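Visit report: Trarow software day, 17/01/2026

I went to Trarow's lab with Efren Enriquez from our controls group. The invitation was for integrators who already run one of their arms or plan to buy one, and the day was given over to the software: how they record demonstrations, how they turn those into something a planner can use, and what tools the customer gets. We drove up the night before and stayed in Trivley, a 17 minute drive from the site. Parking is behind the building and the bell at the side door does not work, so call ahead.

There were 31 visitors. We were split into smaller groups and sent round in different orders. Our group was led by Jhun Tiongson, who looks after the recording and alignment tools. He started us at the collection station and kept the slides for later, which suited both of us.

The task on the table was a tableware one. The dishes were a bowl on a plate, a spoon and a tray. A person does the task with a gripper in each hand, and the recording is used later to train the policy that drives the arms. Each hand gripper carries a marker plate with black dots. Efren asked why they still use plates when camera-only tracking has improved so much. Tiongson's answer was that they run both and compare. When the two position estimates differ by more than a set limit, the segment is flagged and a person looks at it.

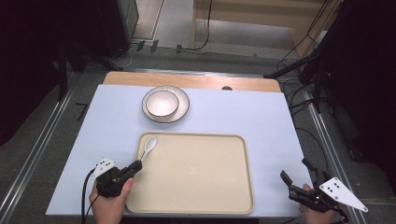
The tableware station, with a gripper in each hand and the spoon held in the left one.

The recorder is called Jukasik. It is a plain program with one window. Streams are listed on the left with their rates and their delay against the master clock, and a row turns orange if a stream falls behind. There is a single key for start and stop and another for marking a bad take. I asked if operators were expected to label the steps while working and he said no, they tried it and the labels were poor. Labels are now added afterward by a segmentation script that looks at gripper opening and hand speed, and then a reviewer corrects the boundaries.

Time alignment took up a large part of the session. Their cameras and the pose tracker do not share a trigger. They estimate the offset at the start of each take from a short shaking motion and again at the end, and interpolate between the two. Takes where the start and end offsets disagree by more than 9 milliseconds are dropped. We have had the same trouble on our own line with the force sensor, and Efren took down the details of the fit. It is a cross-correlation on angular speed, with a parabola through the peak to get below one sample. Nothing unusual, but it is done automatically and the result is saved with the take, and we do neither.

Next was perception. The dishes are pale and glazed, and the spoon lies on a cream tray, so there is little color difference to work with. Depth is also unreliable on glaze. Tiongson showed the segmentation output on a second monitor with the raw depth next to it. The depth had holes along the highlights. Their pose estimator does not try to fill them. It fits the outline from the color stream and uses depth only where the confidence is high, mostly on the tray and the table.

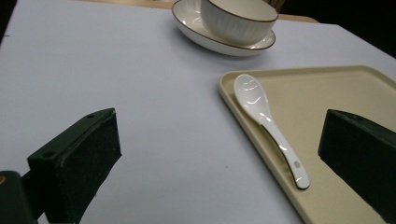 The view from the gripper matters most in the last part of the approach, when the overhead camera tends to lose the spoon behind the fingers. The policy gets both views all the time, but he showed us a plot of how much each one contributes, and the weight moves to the gripper camera as the hand closes in. Efren wanted to know what happens if that camera drops out. They do train with it blanked at random. The success rate falls, he said, and he did not have a number he was willing to give us.

We then moved to the planning room for the Kumarasinghe planner, which is the part we had come for. It sits between the learned policy and the joint controller. The policy proposes a short run of gripper poses, and the planner checks them for reach, for collisions with the table and between the two arms, and for joint speed. If the run fails a check it is bent to the nearest one that passes, within a limit the user sets. Outside that limit the arm stops and asks for a new proposal. The replan took roughly 39 milliseconds on the desktop they were using.

The replay tool was the best thing I saw. You load a log and scrub through it, and at each step it shows the pose that was asked for, the pose that was sent, and which check changed it. On our current setup we get an error code and a timestamp. I tried it myself on a log with a failed spoon pickup. The proposed pose had the finger going below the table plane and the planner had lifted it, so the grip closed above the handle. The table height in the configuration file was wrong. Finding that took me a couple of minutes with no help.

Some things I did not like. The configuration is spread over several files and the units are mixed, with millimeters in the camera file and meters everywhere else. The collision model for the gripper has to be edited by hand if you change the fingers. The documentation for the planner was handed out as a printed draft and two sections in it are headings only. I asked about running the recorder on our existing machines and was told that the capture drivers are supported on one Linux release at present, with a second planned for February.

Lunch was sandwiches in the hallway. The afternoon talk on licensing covered the same material as the letter we already have, and we left before the questions.

For us, the open items are these. Efren will write to Tiongson about the offset fit and ask for the script. I have requested a trial license for the planner and replay tool only, without the recorder. We need to measure the table height on cell two again before anything is installed. The printed draft is in my office if anyone wants to read it.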